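Romville Packing Cell - Set-up and Operation Guide
Section 5: Preparing the station for assorted-candy packing

Prepared by: Stuart Crabtree, Process Engineering, Goodall
Issue date: 2026-07-31

5.1 Scope

Covers manual preparation of the bench, the first cycle, and handover between the robot and the packer. Paper cups and loose assortments only. Foil-wrapped product is covered in Section 6.

5.2 Roles

The cell changes the packer's job from placing to supplying and checking. Before the Hornis line was converted in February, two packers shared each bench and filled cups by hand. With the cell running, one packer supplies two benches, and the second moves to inspection. Line leads should post the new rotation before the first shift. A packer who has not completed the supply-and-check module must not be assigned to a cell alone.

5.3 Preparing the bench

1. Set the cell to HOLD and wait for the steady amber lamp.
2. Wipe the bench and both candy trays with a dry, lint-free cloth.
3. Line the red tray with paper cups, one layer deep. Separate any that are nested.
4. Spread the assortment over the yellow tray in a single layer. Do not heap.
5. Place the red tray to the left of the yellow tray as seen by the wrist camera.
6. Open the Drastuvura console and select View > Wrist. Move through the stored positions and check the trays in view at each one.

Wrist camera views at the bench: 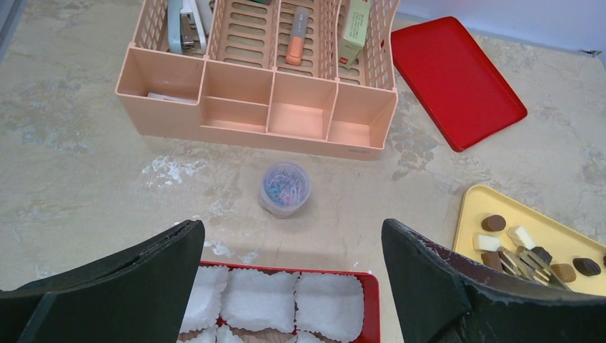
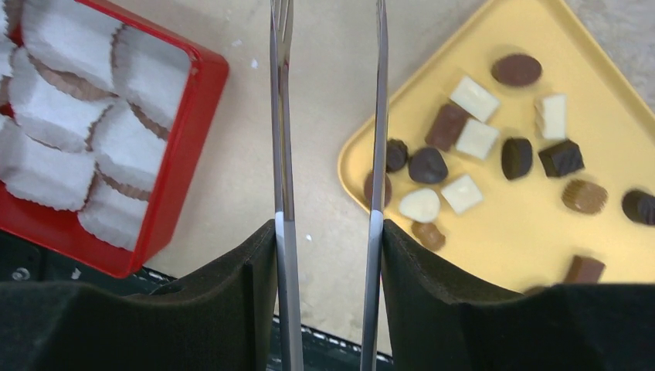
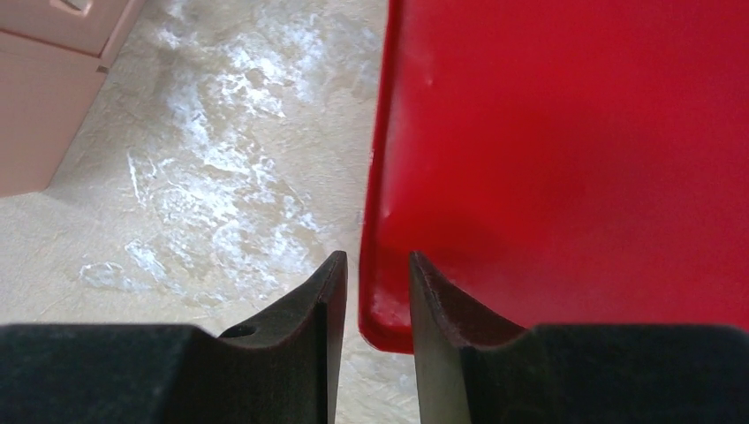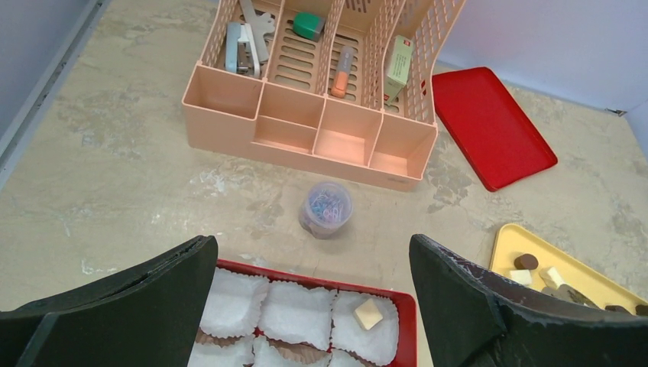

5.4 Checking the cup tray

Supply errors account for most stops at this station, and the packer is expected to find them before the cell does. Check each cup for an open mouth and an upright wall. Check also for product already in the tray: in the last view, the right-hand cup of the upper row holds a small cream-colored cube, and a cup in that state must be entered on the console as occupied. If it is left as open, the cell will plan a second piece for the same cup.

Note: Brown paper showing beneath the cups is acceptable if the cups sit level.

5.5 First cycle

1. Clear hands and tools from the reach zone and close the guard.
2. Set speed to 5 percent.
3. Press CYCLE ONCE. The cell picks one piece, places it and returns to HOLD.
4. Inspect the placed piece for cracks or scuffing.
5. If the piece is marked, lower the grip setting by 2 steps and repeat from step 3.
6. When a clean placement is obtained, raise the speed to the shift setting.

CAUTION: Do not reach between the fingers in HOLD. The drives remain powered. Use LOCKOUT before clearing a trapped cup.

5.6 During the shift

Inspect the finger edges every 200 cycles and replace the pads at 1000 cycles, or sooner if material is coming away. Record both on the bench card.

The packer may stop the cell at any time without approval from the line lead. Stops made for quality reasons are logged under code Q and are not charged against the packer's rate - see the shift agreement for the Hornis line. Refill time is logged separately.

At handover, the outgoing packer leaves the cell in HOLD, states the number of occupied cups and signs the card. The incoming packer repeats 5.4 before releasing the cell.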